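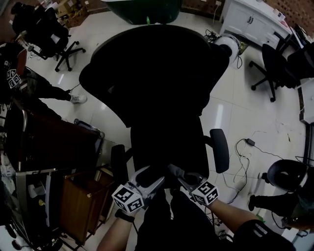

Fauteuil noir à haut dossier de type résille, avec accoudoirs.

Dernière mise à jour : vendredi 16 juin 2023

Ticket 663 – Réservation de postes : les réservations faites à Conham apparaissent en double ou disparaissent
Application : Planitcombe
Sites : Conham, Tadport
Priorité : normale
État : résolu, sous surveillance

Demande initiale

Depuis le début de la semaine, les réservations de postes de travail du site de Conham ne sont plus fiables. Un agent réserve un poste pour le lendemain, reçoit le mail de confirmation, et le matin le poste est marqué libre sur l'écran de l'entrée. Dans d'autres cas c'est l'inverse, le poste est marqué occupé par deux personnes sur le même créneau. À Tadport, rien à signaler pour le moment.

Les utilisateurs ont déjà essayé : se déconnecter, se reconnecter, vider le cache du navigateur, passer par le téléphone. Même résultat.

Réponse du support

Bien reçu. Pour avancer il nous faut :
- le numéro d'au moins une réservation perdue ;
- l'heure à laquelle elle a été faite ;
- le mail de confirmation complet, avec les en-têtes ;
- si possible, préciser si la réservation a été faite depuis le plan ou depuis la liste.

Ne pas supprimer les doublons à la main pour l'instant, on a besoin de les voir en base.

Complément du demandeur

Quatre réservations perdues relevées, toutes faites depuis le plan, toutes après 22 h. Les mails de confirmation sont joints. Ils indiquent la bonne date mais le créneau commence à 23 h la veille au lieu de minuit. Personne n'y avait fait attention, les gens lisent seulement le numéro du poste.

Les doublons concernent tous des réservations à la journée entière. Les demi-journées passent correctement.

Analyse

Le décalage d'une heure oriente vers le fuseau horaire. Contrôles effectués :

1. Horloge du serveur d'application : correcte, synchronisée.
2. Horloge du serveur de base de données : correcte.
3. Fuseau déclaré dans la fiche du site Tadport : Europe/Paris.
4. Fuseau déclaré dans la fiche du site Conham : champ renseigné à « UTC+1 », valeur fixe.

Le point 4 explique une partie du problème. Une valeur fixe ne suit pas le passage à l'heure d'été. La fiche de Conham a été créée en hiver et le décalage est donc présent depuis fin mars. Reste à comprendre pourquoi les utilisateurs ne le voient que maintenant.

Réponse à cette question après lecture du journal des mises à jour : avant la dernière version, le plan n'utilisait pas le fuseau du site mais celui du navigateur. La nouvelle version lit la fiche du site. L'erreur était donc dans la configuration depuis le début mais sans effet.

Première correction

Fuseau de Conham passé à Europe/Paris. Redémarrage du service de réservation. Test avec une réservation à la journée depuis le plan : le créneau commence bien à minuit dans le mail et à l'écran.

Ticket passé en « résolu ».

Réouverture par le demandeur

Le problème revient, mais pas pour tout le monde. Les nouvelles réservations sont bonnes. Par contre les réservations récurrentes (même poste tous les mardis, par exemple) continuent à se décaler. Et l'écran de l'entrée affiche encore des postes occupés qui ne le sont pas.

Analyse, suite

Deux causes différentes.

Pour les récurrences : les occurrences futures sont générées à l'avance, au moment où l'on crée la série. Changer le fuseau du site ne les recalcule pas. La requête sur la base de Conham donne 158 occurrences à venir enregistrées avec l'ancien décalage. Le bouton « Recalculer la série » existe dans l'interface d'administration, mais il agit série par série et il renvoie un nouveau mail à chaque participant. Nous ne l'avons pas utilisé.

Pour l'écran de l'entrée : l'affichage ne passe pas par l'application. Il reçoit un export produit par le connecteur Lục, qui garde sa propre copie des fiches de sites. Cette copie n'était pas à jour. Le journal du connecteur contient à chaque passage la ligne suivante :

WARN site=conham tz ignored (cached)

C'est un avertissement et non une erreur, il ne remonte donc pas dans les alertes.

Seconde correction

- Envoi des mails de confirmation suspendu pour le site de Conham.
- Sauvegarde de la table des occurrences.
- Script de recalcul passé sur les 158 occurrences. Aucun rejet.
- Suppression des doublons restants, en gardant à chaque fois la réservation la plus ancienne.
- Cache du connecteur vidé, puis export complet forcé.
- Envoi des mails rétabli.

Le premier export complet a échoué par dépassement de délai. Relancé après avoir porté le délai de 2 à 4 minutes, il est allé au bout. Le délai a été laissé à cette nouvelle valeur.

Vérification

Comparaison entre la liste de l'application et l'écran de l'entrée à Conham : identiques. Réservation créée depuis le plan à 22 h 30 pour le lendemain : bonne date, bon créneau, visible sur l'écran. Série hebdomadaire créée puis modifiée : pas de décalage. Mêmes essais à Tadport, pas de régression.

Retour du demandeur

Correct de notre côté. Deux agents avaient gardé dans leur agenda personnel l'ancienne invitation avec le mauvais horaire. Faut-il faire quelque chose ?

Réponse du support

Oui, mais à la main. L'application ne peut pas modifier une invitation déjà acceptée dans un agenda externe. Il faut que l'agent supprime l'événement de son agenda puis clique sur « Ajouter à mon agenda » depuis la fiche de réservation. Ne pas annuler la réservation elle-même, sinon le poste est remis à disposition.

À faire

- Interdire les valeurs fixes dans le champ fuseau des fiches de sites. Demande transmise à l'éditeur, sans date annoncée.
- Faire remonter dans les alertes les avertissements du connecteur qui contiennent « tz ignored ».
- Ajouter le vidage du cache du connecteur à la procédure de modification d'un site. Fait.
- Contrôler les réservations de Conham après le prochain changement d'heure. Le ticket reste sous surveillance jusque-là.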